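Contra el trastero perfecto

Llevo años leyendo consejos sobre cómo ordenar una casa y casi todos empiezan por lo mismo: sáquelo todo, póngalo en el suelo, decida qué se queda. Lo he hecho dos veces. Las dos acabé a medianoche con el pasillo bloqueado y volviendo a meter las cosas donde estaban, solo que peor. Creo que el método está mal planteado y que conviene defender otro más modesto, el de la cesta.

La idea no es mía. Me la enseñó Erlinda Navarro cuando compartíamos el piso de la calle Tramine, que tenía 67 metros y ningún armario empotrado. Erlinda cogía una cesta cualquiera, la ponía en la mesa y metía en ella lo que andaba suelto por esa mesa. Cuando la cesta estaba llena, paraba. Al día siguiente repartía el contenido y empezaba otra vez. No clasificaba nada antes de tiempo ni compraba separadores.

Lo que me convence del sistema es el límite. Una habitación no tiene un final claro: siempre queda una caja detrás de otra caja. Una cesta de plástico tiene cuatro lados y se ve enseguida si cabe algo más. El trabajo se mide por lo que entra en ella, y eso lo puede hacer cualquiera después de cenar, con la radio puesta.

También defiendo que se trabaje sobre una superficie despejada aunque el resto del cuarto siga como está. Esto molesta mucho a los partidarios del orden total. Pacita Agbayani, con quien discuto de estas cosas desde hace tiempo, sostiene que ordenar una mesa con las cajas de cartón apiladas detrás es engañarse. Yo pienso lo contrario. Las cajas pueden esperar. Si hay que vaciar primero el fondo de la habitación para poder ocuparse de la mesa, la mesa no se toca nunca.

Un tapete ayuda. Los de silicona, grandes, con las medidas impresas en el borde, se venden para otras cosas, pero marcan muy bien la zona de trabajo. Lo que está sobre el tapete se decide hoy. Lo que queda fuera, no. En el mío, que es azul, suelen acabar la cesta a la izquierda y la caja de pañuelos a la derecha, y entre las dos hay sitio de sobra para ir mirando cada objeto.

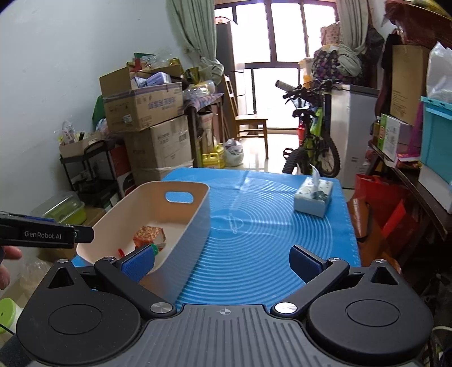 Lo que no hace falta comprar

Hay un negocio considerable alrededor de todo esto. En agosto entré en una tienda, Felluvent, a buscar una cesta con asa y salí después de ver 43 modelos de organizador de cajón. Había uno para pilas y otro para bolsitas de té. Me llevé la cesta. El resto me pareció una manera cara de aplazar la decisión, que al final es siempre la misma: esto se usa o no se usa.

Las cajas de los envíos sirven igual de bien mientras se piensa. Son feas y ocupan sitio, es verdad, y no recomiendo vivir con ellas años. Pero un cartón abierto con paquetes y bolsas asomando no es un fracaso moral. Es una tarea pendiente, y una casa donde vive gente tiene tareas pendientes – la mía las tiene en el suelo, en la estantería y encima de otra mesa.

Reconozco un punto débil. La cesta puede convertirse en un cajón más, el sitio donde van a parar las cosas pequeñas para no verlas. A mí me pasó durante un invierno entero. La solución de Erlinda era vaciarla siempre antes de volver a llenarla, sin excepciones, y es la única regla que mantengo. Si no me apetece vaciarla, ese día no ordeno.

Pacita sigue prefiriendo el fin de semana de limpieza general y su casa está mejor que la mía. No lo discuto. Ella tiene dos días libres seguidos y yo casi nunca los tengo. Para quien esté en mi situación, recomiendo una cesta, una mesa y media hora.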